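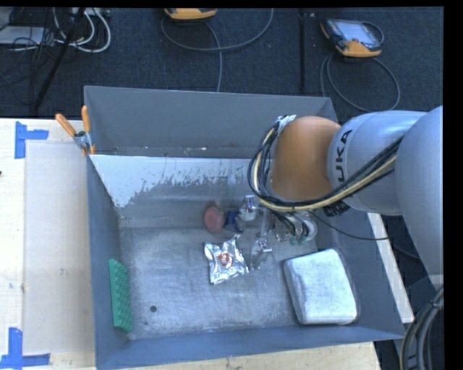
Fig. 3. Tote in pick position, mixed items, arm reaching in from the right.

Section 3. Setting up the mixed-item clearing job

Flutlow cell guide, Brencombe shop floor. Revised Sep 20, 2020. Questions to Şengül Taşdemir.

Read first. This job is the nearest thing we have to a chore: take a bin of unlike stuff, empty it, one piece at a time, no help. Same problem as clearing a kitchen drawer. Arm is good at some of it. Don't promise visitors the rest.

3.1 Before you start

1. Stop the arm. Key out, key in your pocket.
2. Bin on the wooden table, open side up. Metal bin only, the plastic ones from Belovo flex.
3. Push down on all four corners. No rocking.
4. Spring clamp on the rim. Check it bites. Tip goes down inside the wall.
5. Walk the arm cables with your hand. Nothing pinched at the joint, no hose dragging over the rim.
6. Controller where you can reach it. If it's on the floor pick it up before you run.

Note: scratches and worn patches in the bin floor are OK. Sharp flakes are not. Brush out, wipe, let dry.

3.2 Loading

1. Five items max for a first run.
2. Mix them. One shiny packet, one block, one thing with bristles or bumps, whatever else is on the shelf.
3. Put one item right against a wall. That's the hard case and you want to see it fail early.
4. No glass, no food, nothing over 455 grams.
5. Don't straighten things up. A tidy bin proves nothing.

CAUTION: hands out of the bin before the key goes back in. Every time. Also when it's "just one piece".

3.3 Running

1. Select job 200. Speed stays on low.
2. Press start, stand behind the line.
3. Let it retry 3 times on an item. Then stop and log it.
4. Write down item, where it lay, what the arm did. "Missed" is not enough. Missed how?
5. Do not nudge the item to help. If you nudged it, the run doesnt count.

3.4 What to expect

Solid blocks lying flat: fine. Leave running, keep an eye on it.

Foil packets: so-so. Creases leak air under suction and the shine throws off the depth reading. Dimming the overhead light helps a bit.

Flat things on edge against a wall: bad. Finger has no room to get in behind. A person tips it over with one finger and doesn't think about it. Arm has to be taught that, and so far we haven't.

Clear parts: mostly not seen at all. Log as "not found", move on.

Two items squeezed together: it may grab both. Counts as a fail even if the bin ends up empty.

Log stands at 2,038 picks. Good enough for sorting at the bench with somebody near by. Not good enough to leave alone overnight, and a long way from anyone's laundry. İlker Sönmez disagrees on the overnight part, ask him, he has a spreadsheet.

3.5 Shutting down

1. Arm to home. Wait for full stop.
2. Key out.
3. Empty bin by hand, items back to the Değirmenci shelf.
4. Coil the controller cable. Loosely, the last one cracked at the plug.
5. Leave the blue tape on the table alone.

Wall-item routine is planned for November. Untill then skip step 3 in 3.2 for demo runs.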